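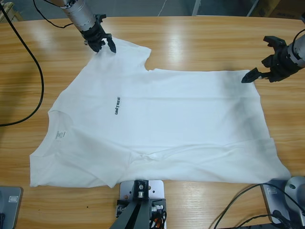 How many white T-shirts does one person need? Fewer than most of us own, and enough to get from one laundry day to the next.

I had 44 of them when I emptied my drawers in November. Most came free, from races, work picnics and a Lendach store opening. I wore maybe the same few every week and kept folding the rest.

Folding is the part I will defend. People say a T-shirt can go in the drawer in a ball, and it can. But a shirt laid out on a table gets looked at. You see the thin collar and the stain under the arm, and you decide whether it stays – a ball lets you put that off for years.

The table matters too. A bed is too soft and too low. Clear the kitchen table and do the flat things there as well, the napkins and the dish towels.

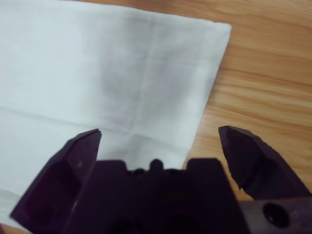

White cloth on a wood tabletop, with old fold lines still showing.

Follow the creases that are already in the cloth. I own a plastic folding board from Gemilell and have used it 2 times. It takes up more room than the shirts I gave away.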